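Two Hands and a Box

My sister got me the job, in the sense that she saw the ad and texted it to me with the word "hands???" and nothing else. The ad wanted people with steady hands, no experience needed, paid training, free parking. I had just finished up at the garden centre in Tulley and I had a car that needed parking, so I went along.

The place was in Partington, out past the tile warehouses, in a unit with a roller door and a sign so small I drove by it twice. The company was called Motora. I'd assumed motors. The woman who met me at the door said everybody assumes motors, and then she looked at my hands before she looked at my face, and I remember thinking, well, at least they've read their own ad.

What we did there, all day, was pick things up and put them down again. I can't make it grander than that. You held a gripper in each fist, like a pair of very serious salad tongs, and you did some ordinary little job with them — lid on, lid off, block in, block out — and the sensors and the cameras took down every wobble of it. Each go was called an episode. When you had enough episodes they went off to the learning people upstairs, who fed them to the model, and the model was called Sterkodano. I never found out why. One of the upstairs lot told me it was a name you could search for and get no results, and I suppose that's how they name everything now.

I was terrible for a week. You'd think picking up a block would be in the bag by the time you're my age! But your fingers know a thousand things that tongs don't. With your own hand you just sort of arrive at a thing. With the grippers you have to decide which side you're coming from and how square you are to it, and you have to decide before you get there, because if you dither, the dither goes in the episode too. My trainer (lovely, tired, always eating mandarins) used to stand behind me and say "commit, commit, commit" under her breath like a netball coach.

The target was 308 good episodes a fortnight. A good one was one that passed review, and review was a bloke with a beanie and two monitors who could throw out an hour of your life with his little finger. He threw out one of mine because I'd sneezed. He threw out another because I'd done the job too well, which I took up with him in the kitchen, quite hotly. He said I'd gone so fast there was nothing in it to learn from, it was just a thing that happened. I had a biscuit in my mouth and couldn't answer, and by the time I'd swallowed it I sort of saw his point.

After that I started slowing down. Not on purpose at first. I'd catch myself explaining in my head. Right, we're coming in from the left now, nice and low, mind the edge. I talked to it the way I used to talk to the seedlings, and the way Mum talks to the bank's telephone menu, politely and a bit too loud. And my pass rate went up. The beanie bloke sent me a thumbs-up on the chat, and he'd never sent anyone a thumbs-up, so naturally I took a screenshot for my sister.

Then in January we went onto clear things.

Everyone hated the clear things. Up till then it had been blocks and cups and pegs, good solid colours, stuff you could find in the dark. Clear plastic is a different animal. It's all glare and guesswork. The light from the ceiling lands on it and you think that's the wall, and you go to close on it and the wall's a finger's width further along, laughing at you. I could hear people swearing softly all down the room. One of the students quit at lunch and left his lanyard in the fruit bowl.

I liked it, though. I don't know why I'm shy about saying so. At the garden centre I'd done a lot of terrariums, and you get to know glass by leaning on it, or by nearly leaning on it, and something in my shoulders remembered. I'd come in slowly and let the fingers find the face of the thing before I asked them to do any work. The trainer watched me one afternoon and stopped peeling her mandarin.

"Do that again," she said.

"Do what?"

"Whatever that was. That little wait."

I hadn't known there was a little wait. Of course, once she'd told me, I couldn't do it for two days. I'd get there and think, now I'm waiting, am I waiting long enough, is this the wait? Every episode looked like somebody trying to remember if they'd left the iron on. I went home and practised on the salad drawer. On the third day I had a head cold and didn't care about anything and it came back by itself.

They put me on the acrylic box full time. I think it was meant as a compliment. I had my own table, with a board on it that I was very strict about, and I got so used to the place that I stopped seeing most of it. The carpet, the cables, the stands with their wasp stripes. I could've drawn you that box blindfolded, but I couldn't have told you what colour the door was.

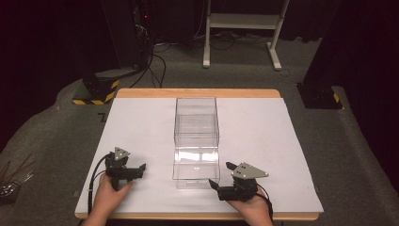 Does the model copy what you do exactly?

It takes in a great many goes at the same job and works out what they have in common, so one person's odd habit usually gets washed out unless there's a lot of it.

I know that because I asked it, word for word, at the Friday talk, with my hand up like a kid, and that's what the upstairs woman told me, word for word, because I wrote it on the back of my parking slip. And then I sat there doing sums. There were 14 of us on the floor. The set for the box needed 3000 episodes. And since the student left and the others kept getting moved back to cups, an awful lot of those were mine.

Unless there's a lot of it. I thought about that all the way home to Tulley.

They showed us the arms on Wednesday, March 18, 2020. I remember the date because half the building had already been sent home and the rest of us were standing a long way apart, holding our own mugs that we'd brought in from our own kitchens. Nobody was sure if we'd be in on the Thursday. The upstairs lot had wheeled the thing down in the goods lift and they were being very jolly about it, the way people are when they've been up all night. Two arms, and a box on a board, same as mine. The beanie bloke was there without his beanie and I didn't recognise him.

It missed the first time. It went right past the corner and closed on nothing, click, and someone up the back said "been there, mate" and we all laughed more than it deserved. They reset it. It missed again, though not by as much. The upstairs woman typed something, then untyped it.

The third go, it came in low from both sides. Quite slow. And just off the face of the box, a hair off, it stopped.

It was only a moment. If you'd been looking at your mug you wouldn't have caught it. One of the engineers frowned at his screen and said there was a hesitation in there, some kind of lag, he could probably smooth that out. And the trainer, from miles away over by the fire door, with her mask half on, said very clearly, "Leave it."

Then it closed its fingers and had the box, both sides, square as you like.

I didn't say anything. I wanted to, but I'd have had to shout it across the room, and it isn't the kind of thing you can shout. I drank my tea. I went and wiped down my grippers and hung them up and coiled the cables the way I like them, left over left, and I took my parking slip off the pinboard.

We weren't in on the Thursday. The company kept us on for a bit, and then it kept a few of us on for a bit longer, and then there was an email with the word "journey" in it. I'm back with the plants these days, at a different place, a bit closer to home, with worse parking. My sister still asks after my robot. She calls it that, my robot, as if I'd left it with a sitter.

I don't know where it is. Packing something, I'd imagine. Somewhere there'll be a belt and a bin and a person at the next station with a quota to make, and that person will be going spare, because every time the stupid thing reaches for anything clear it stops, for no reason, and has a little wait.

I've caught myself doing it with teacups. The other night I did it with the cat, hands out on either side of her, just short of the fur — and she looked up at me as if to say, well, go on then.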